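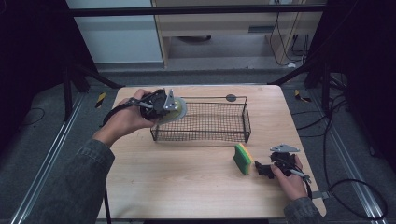
Jedeck Mesh Basket, rectangular
Item 703
From the Tenumero series for sink and desk

A low basket of fine metal mesh, with a thin wire rim and short wire legs at the corners. It is made for the small things which live near the sink and never have their own place: the sponge, the round scrubber, the brush head, the plug. The air comes in from the sides and also from below, so that a sponge put in it after washing the dishes can dry before the next meal.

Color: dark
Material: steel wire and steel mesh, powder coated
Length: 12 inches
Feet: four, fixed
Weight limit: 88 ounces, spread evenly
Delivery: one basket, without contents

About the mesh

The holes of the mesh are small. We chose this on purpose, after we had sold for several years a basket with wide bars, and customers wrote to us that pieces of steel wool and small bottle caps were falling through. With the fine mesh this does not happen. The other side of the matter is that a fine mesh wants to be rinsed more often. Food remains can sit in the holes if the sponge was not squeezed well. Please hold the basket upside down under warm water and use a soft brush from the outside.

The rim is a closed wire. You can lift the basket with one hand from the short side, also when it is full. There are no handles to fold.

What fits inside

Two ordinary kitchen sponges of the yellow and green kind lie flat next to each other, or several can stand on the long edge like books. Standing is better for drying. A round sponge pad leans well against the short side. We recommend to put the tall things at the back and the flat ones in front, but this is a question of habit, and left-handed people in our shop do it in the opposite way.

Bottles of dish soap can stand in the basket if they are small. A full large bottle makes it tip when you pull the basket by the rim.

Where to put it

The basket stands on its legs and needs a flat surface. It was planned for the counter, but many customers take it for a table in the workroom, for a shelf in the laundry room or for the desk, where it holds pens, tape and cables. On a wooden surface, please put the drip tray Rito under it when the contents are wet. Water which stays below the legs for a long time can leave marks on oiled wood, and we cannot accept a complaint for this. The tray is sold separately. It has the same length and a low edge, and the legs stand inside the edge.

The basket is not for the oven and not for food that touches the mesh directly.

Care

Wash by hand with dish soap. The dishwasher is possible from time to time, in the upper rack, but the coating keeps its surface longer without it. Do not clean it with the green side of a sponge or with steel wool. If the coating is scratched at a leg, dry this place well after each use, otherwise a rust point can appear. For lime spots, take a cloth with some vinegar, wait a few minutes and rinse.

Matching articles

Drip tray Rito, dark, for item 703
Round sponge pads Âu, sold in a pack
Divider for Jedeck baskets, in preparation, expected in July

Availability and shipping

In stock: 63 pieces. Orders are packed in paper and cardboard. The basket can be stacked only a little, because of the legs, so for an order of several pieces we use a bigger box and the shipping price in the cart will change. You will see the final price before you pay.

Returns are accepted if the basket is clean and unused. Please keep the cardboard corners which protect the rim, as we need them for the way back.

Page last changed: 12 April 2024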